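Moqueta (revestimiento textil de suelo)

La moqueta es un revestimiento textil que cubre el suelo de una habitación de pared a pared y que, a diferencia de la alfombra, no se enrolla y se guarda cuando llega el verano. En algunos países de América se la llama alfombra de muro a muro, alfombrado o simplemente alfombra, y de ahí salen unas confusiones tremendas cuando uno pide presupuesto por teléfono (a mí me ofrecieron una vez dos persas preciosas cuando yo quería cubrir un despacho). Escribo esta entrada porque llevo media vida pisando, aspirando y a veces arrancando moquetas, y porque la versión anterior de esta página se quedaba en la definición y poco más.

Me voy a centrar en la moqueta gris de sala de trabajo, la de talleres limpios, oficinas y aulas, que es la que mejor conozco. La de dormitorio, mullida y de colores crema, merece su propia entrada y espero que la escriba alguien con más paciencia que yo para las manchas de café.

Nombre y tipos

La palabra nos llega del francés moquette, y durante mucho tiempo designó también el tejido con el que se tapizaban asientos. Hoy, si alguien dice moqueta, piensa en el suelo.

Según cómo esté hecha la superficie, se distingue entre pelo cortado y bucle. El pelo cortado es suave, marca las pisadas y guarda las migas con un cariño admirable. El bucle, sobre todo el bajo y apretado, aguanta mucho mejor el paso continuo y las sillas con ruedas. Hay además una tercera familia, la punzonada, que no tiene pelo propiamente dicho: son fibras enredadas a golpe de agujas hasta formar una especie de fieltro duro. Es la más barata y la que se pone en ferias y pasillos, y tiene peor fama de la que merece.

Por formato se vende en rollo o en losetas. El rollo, que muchas veces viene con 4 metros de ancho, da una superficie continua y muy bonita, pero exige vaciar el cuarto y tener buen pulso con la cuchilla. Las losetas se colocan una a una y se cambian una a una. Yo soy de losetas, lo confieso, aunque en cuartos pequeños el rollo bien puesto me sigue dando envidia.

El gris y sus motivos

¿Por qué tanta moqueta gris? Se lo he preguntado a varios instaladores y cada uno me ha dado su versión. Jonas Ortner, que me colocó la del estudio de Gresimville, sostiene que el gris medio es el único color que disimula a la vez la pelusa clara y la suciedad oscura. El carbón, más elegante, perdona peor el polvo, pero hace que las marcas de ruedas casi desaparezcan. También está el asunto de la luz: un suelo oscuro y mate no devuelve brillos, y en una sala donde se trabaja con piezas negras y metal pulido, la vista lo agradece una barbaridad. 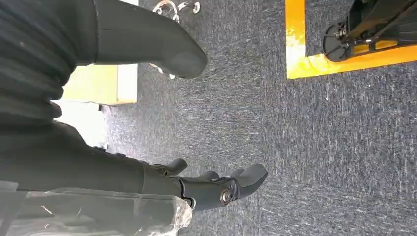 Lovely Tagle opina que me quedo corta con esto del color, y que lo primero que habría que mirar es la base: en su sala pusieron una gris oscura preciosa sobre un soporte malísimo, y a los pocos meses las losetas bailaban bajo las sillas por mucho que el tono fuera el ideal. «Yo elegiría antes el revés que el derecho», dice. Y tiene razón, así que vamos con el revés.

La base

El soporte es lo que hay debajo de la fibra y lo que decide, en buena parte, cómo envejece el conjunto. Los hay de fieltro, de espuma, de látex y de compuestos bituminosos o plásticos, estos últimos muy comunes en losetas porque pesan y se quedan quietas. Una base pesada se asienta sola o con un poco de adhesivo removible. Una base de espuma es una delicia para los pies, pero debajo de muebles con patas finas se hunde, y la huella tarda en irse (cuando se va).

Conviene preguntar siempre por la base al pedir muestras. En el almacén de Skivach donde compro las mías las enseñan dadas la vuelta, en un tablero, y se aprende muchísimo en cinco minutos.

Moqueta y mobiliario

La convivencia con los muebles es el capítulo que más discusiones trae. Las mesas de tablero claro quedan estupendas sobre moqueta carbón, y el contraste ayuda a encontrar lo que se cae, cosa que en mi caso ocurre a diario. Un canto de color cálido, anaranjado o marrón, le quita frialdad al cuarto sin necesidad de poner nada más.

Las patas conviene que lleven tacos anchos. Si la mesa se mueve a menudo, mejor ruedas duras de buen diámetro. Las ruedas blandas, tan recomendables sobre parqué, se agarran a la fibra y acaban haciendo caminos. Maricel Fajardo me contó que en su aula marcan el sitio de cada mesa con unas puntadas de hilo en el borde de las losetas – una idea finísima que no he copiado todavía por pura pereza.

Cables por el suelo

Un cable negro sobre moqueta oscura no se ve. Parece una tontería hasta que alguien engancha el pie. Los cables finos que van de la mesa al enchufe deberían ir pegados a la pared, o bajo una canaleta plana con base de gancho, de esas que se adhieren al bucle sin cola. Funcionan muy bien en pelo bajo y fatal en pelo largo, donde se despegan con solo mirarlas.

Hay quien prefiere pasar el cable por debajo de las losetas. Yo lo hice en mi primer estudio y no lo repetiría: el bulto acaba notándose en la superficie y el cable sufre con cada pisada. Mejor una mesa con pasacables en el tablero y la bajada recogida a una pata.
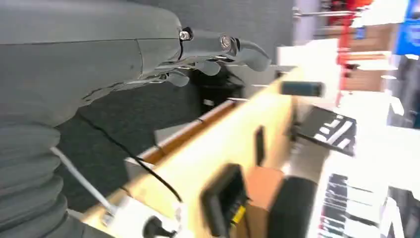

Para las conexiones que cambian de lugar cada dos por tres, la solución que más me ha durado es una canaleta de color claro. Desentona, sí, y por eso mismo la gente levanta el pie. La mía es amarilla y tiene 7 años, con las esquinas ya bastante comidas.

Colocación

El suelo de debajo tiene que estar seco, plano y limpio, en ese orden de importancia según me enseñó Jonas. Las losetas se empiezan por el centro de la habitación, trazando dos líneas que se cruzan, y se avanza hacia las paredes para que los recortes queden en el perímetro. Cada loseta lleva una flecha en el revés que indica la dirección de la fibra. Si se ponen todas iguales, el suelo parece continuo; si se alternan a noventa grados, sale un damero discreto que a mí me encanta y que Regula Zaugg encuentra horroroso.

Las cajas deberían ser todas del mismo lote. Para el estudio compré 285 losetas y guardé las sobrantes en el altillo, ¡menos mal! Han salvado la zona de la puerta más de una vez.

Mantenimiento

Aspirar, aspirar y volver a aspirar. Las fibras se estropean sobre todo por la arenilla que entra en los zapatos, que va cortando el pelo desde abajo. Un buen felpudo largo en la entrada alarga la vida de cualquier moqueta, y cuanto más largo mejor.

Los líquidos se absorben con un paño blanco, presionando, sin frotar. Las virutas metálicas y los tornillos pequeños se recogen antes de pasar el aspirador (yo arrastro un imán envuelto en una bolsa, que luego se da la vuelta y listo). Para la grasa, un poco de bicarbonato y tiempo. Las marcas de patas suelen levantarse con un cubito de hielo dejado encima y un cepillado suave cuando la fibra ya se ha secado, aunque en bases de espuma el truco sirve de poco.

La limpieza a fondo, con máquina de inyección y extracción, la dejo para julio, con las ventanas abiertas y el estudio cerrado. Si se hace en invierno, la humedad se queda en la base y huele a perro mojado hasta la primavera.

Véase también: alfombra, linóleo, suelo técnico, canaleta, felpudo.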